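Home > Covers and cloths > Pivis flat cover with clips

Pivis flat cover with corner clips
Sold by Cloken, Prisville
In stock

A large plain sheet for putting over something flat, and a bag of clips to stop it wandering off. We have tried to make this sound more exciting and have been asked by the people who pack it to stop.

The Pivis goes over mats, mattresses, trestle tables, pushed-together desks and any other broad surface you would like to look like one surface. It is a single layer of matt cloth with a turned hem on all sides. There is no top, no bottom, no head and no foot. If you have ever spent part of a morning rotating a fitted sheet by a quarter turn and finding it wrong again, you may find this restful.

What you get
1 flat cover, 200 x 200 cm
8 light-blue clips
1 drawstring bag, for the clips
1 card with the washing instructions, which you will lose (they are repeated further down)

What it's for

Most of these go to schools, sorting rooms, craft groups and people who fold things for a living. They want somewhere clean and plain to lay cloth out on, at a height or at floor level, and they want it to look the same at four in the afternoon as it did first thing. It won't, quite. But a tug at each corner brings it most of the way back, and that is about as much as we are prepared to promise in writing.

It also gets bought for jumble sales, cutting out patterns, wrapping large awkward presents in December, and covering a mattress on the floor when visitors have outnumbered the beds. One customer uses hers to hide a model railway from her sister. We didn't ask.

About the clips

The clips began life as an afterthought and now get more letters than the cover does. They are light blue so that you can find them again. The first batch were grey, and went out to people with grey floors, and we sold a great many replacement bags that year. It was good business and we felt bad about it.

Four will hold a cover on a mat. The other four are for long edges, or for the day you've put the first four somewhere safe. Each clip takes the hem and a bit of whatever is under it, and it likes a padded edge best. On a thin tabletop, fold the hem over once before you clip it. On glass, please use something else.

Oisín Mulligan, who makes the clips for us, opened and shut one 2,000 times on his kitchen table to see what would happen. The clip was fine. He says he has since gone off the colour.

Laying it out

Shake the cover out away from the surface first. Drop it so that it lands more or less central, then do one far corner and the one beside it. Walk round. Pull the near edge towards you until the big folds go, and clip the last two corners.

Small folds will stay. They go eventually, with use, or with an iron if you are that way inclined. We are not, and you will see this reflected in our photographs. 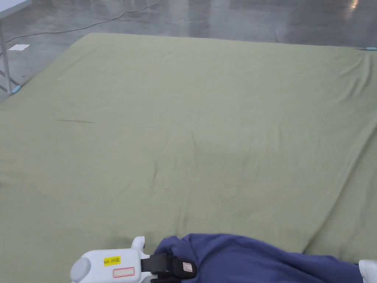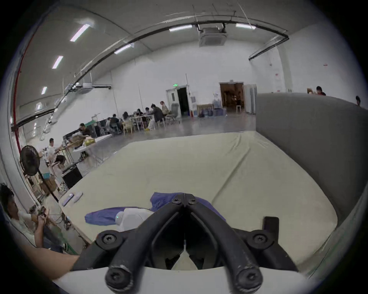
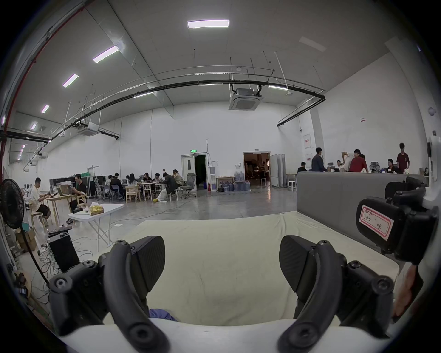

Creases at no extra charge.

If you are covering a mattress or a mat on a hard floor, do it where you mean to leave it. A covered mat slides better than a bare one on polished concrete, and people discover this by treading on the edge. A square of non-slip netting underneath cures it. We don't sell netting. The hardware shop in Prisville does, and they'll cut it while you wait.

For two tables pushed together, line up the tops before you start. The cloth will cover a gap beautifully and then a mug will find it.

Colours

Olive
A muted green on the brown side. Hides tea. Shows white thread and pale fluff from across the room, so it suits people who would like to know where the fluff is.

Cream
Paler and kinder to look at all day. Dark garments stand out well on it, and so does biro. Under some lights it leans yellow, under others faintly green, and we have had it sent back for being each. It is the same dye. Try it by a window before you write to us.

Slate
Discontinued. See under clips, grey.

Boyer blue
Made for one order and never quite used up. Ring to ask. There may be a couple left, and they'll need airing.

Size and weight

Cover: 200 x 200 cm before washing
Weight: 658 g, without clips
Hem: double turned, stitched, corners squared
Clips: light blue, sold with the cover or in separate bags
Fastenings on the cover itself: none
Instructions required: see above, at some length

We are often asked for a bigger one. Anas Gaber in our workroom will join two covers with a flat seam if you ask nicely and can wait. The seam runs down the middle and you can feel it under your hand, so say if you are going to be cutting out on it and he'll put it off to one side.

Washing

Cool wash, with things of the same colour. Take the clips off first. We print this in capitals on the card and still get clips back in little envelopes, with notes.

Line dry if you can. Hung over a door it will dry with the shape of the door in it, and that crease stays put for weeks. A tumble dryer on low is fine, though the cover will come out a touch smaller and rather pleased with itself. Don't bleach it. Iron from the back, or don't iron.

Ink, glue and candle wax are between you and your conscience. For ordinary marks, a wet cloth and a bit of washing-up liquid straight away will do more than the machine will later.

Things people ask

Will it fit my table?
If the table is smaller than the cover, yes. Leave enough over for the hem to turn down past the edge. If you've got a lot left hanging, fold it under and clip the fold, particularly on the side where people walk.

Is it waterproof?
It's cloth. It will slow a spill down long enough for you to say something. Put an oilcloth under it if you work near a kettle.

Can I use it as a tablecloth?
You can, and it looks perfectly decent. The clips rather give the game away at dinner.

Can I sit on it?
Over a mat or mattress, yes, that's a good part of what it's for. Shoes off is up to you. Re-clip the corners after anyone has got up in a hurry.

Does it slip when you fold clothes on it?
Less than a bare tabletop does. The matt surface has a little grip to it, enough that a shirt sleeve stays where you've laid it while you see to the other one. Silky linings still do as they please.

Why is it called Pivis?
It was the only name on the list that nobody in the office hated.

What customers have written

"Bought one for the sorting table and ended up with five. They stack flat in a drawer. My only complaint is that the bag for the clips is the same size as the bag for the tea, and I have twice put the wrong one in a mug."
Ilham Saber

"Does what it says. I'd have liked it a hand's width longer. I am told this is what everyone says."
Moataz Soliman

"Olive is browner than it looks on the website. I have got used to it. The clips are excellent, I have one on the crisps."
Taha Abou Zeid

It is what everyone says, and we did look into it. A longer cover means a wider roll of cloth, and the wider roll comes from a mill that wants a much larger order than our shed has room for. If the shed changes, so will the cover.

Spares

Clips, light blue, bag of 8
Drawstring bag, larger than before (see review)
Washing card, free with any order if you admit to losing the first

Delivery and returns

We post from Prisville on working days. Orders in before noon usually leave the same afternoon, unless the van has been booked for something, in which case they leave in the morning and we pretend that was the plan. A single cover goes through most letterboxes if the postman folds it once more than we did.

Unused covers can come back for a refund. Used covers can come back if something has gone wrong with them, and please wash them first. A pulled hem we'll restitch at no charge however long you have had it. Send the cover without its clips and put your name on a bit of paper inside the parcel. We currently have two mended covers on the shelf belonging to persons unknown, one cream and one olive. If either is yours, ring before they get put out for the packing bench.

You might also want
Pivis half cover, for benches
Clip bags
Cloken folding board, adult shirts
Offcuts by weight, olive and cream mixed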